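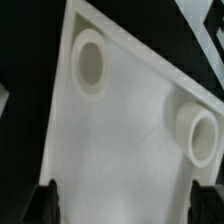 Wrist camera view, white plastic cover with two bosses, gripper fingers on either side.

Cell 7 cover handling – gripper and wrist camera service

Posted December 29, 2018 by Tihomir Petkov

Cell 7 at the Dollmont plant picks white molded covers from a tray and sets them into a screw fixture. It has one arm, one two-finger gripper and one wrist camera. The cell was taken down in November for finger replacement, and the camera was recalibrated at the same time. The notes on this page cover the setup as it stands after that work. Part drawings and the full fault log are in the Plindolik folder under the cell number.

Part in view

The cover is wedge-shaped with a raised rim along the sloping edge. The two bosses are the features the vision job looks for. The boss by the rim on the right reads larger in the view because it is closer to the lens, so the job must not sort the two by apparent diameter. Despina Pavlović changed the job to sort by distance from the rim. The old version is saved as revision 39 and should not be loaded.

Lighting

The floor of the part is smooth and matte, and it still shades gray toward the lower center. The threshold for the boss edges is set separately for each boss. Do not use the auto threshold. It was tried on both shifts and followed the shading instead of the opening. The inside wall of a boss is darker than its ring, and the edge tool should run from inside to outside.

Seam line

A thin seam crosses the floor near the second boss. The edge tool will take it for a feature if the search window is opened too far. Keep the window tight on the boss ring. If a new batch of covers comes in from Godoy, run the tray once at reduced speed and check the window position before releasing the cell.

Background

Keep the background black. A white part on black gives the rim a clean outer edge. Other white items can be in view past the rim, and the region of interest is cut to exclude the upper right corner. Anyone who moves the tray stop has to redraw the region. Zdenka Georgiou has the template.

Finger replacement

The fingers are black and come as a matched pair from Dradix. Replace both, even if only one tip is worn. Procedure as used in November:

Move the arm to the service position and lock out air and power.
Mark left and right on the old fingers before removal.
Clean the jaw faces with a dry cloth. No solvent on the pads.
Fit the new pair finger-tight, close the jaws on the setting block, then torque.
Open and close 200 times with no part, and check the screws again.

The fingers should stand parallel with the jaws open. If one leans, take it off and look for plastic dust under the seat before reaching for shims. Shims were found under the left finger during this service. They have been removed and are not to go back in.

Camera calibration

Both finger tips stay in the lower part of the view on purpose. They give a quick check of the camera mount: with the jaws open, the tips should line up with the two marks on the overlay. If both tips are shifted the same way, the mount has moved. If only one is off, look at the finger first. Recalibrate with the dot plate after any work on the bracket, including a cable change.

Cable

The camera cable was rubbing on the bracket at the last wrist joint – visible wear on the jacket, no break in the conductors. Gleice Lacerda rerouted it to the outside of the bracket with a longer loop. Check the loop with the wrist at both ends of its travel. The replacement cable is stock number 1883.

Open items

Spare finger pair on order, not yet received.
Overlay marks to be added to the backup of the vision job.
Lens cleaning interval to be agreed with Vasilis Babić. Weekly until then.
Setting block needs a marked place in the tool drawer.

Changes to the vision job go through Despina. Mechanical questions about the cell go to Tihomir.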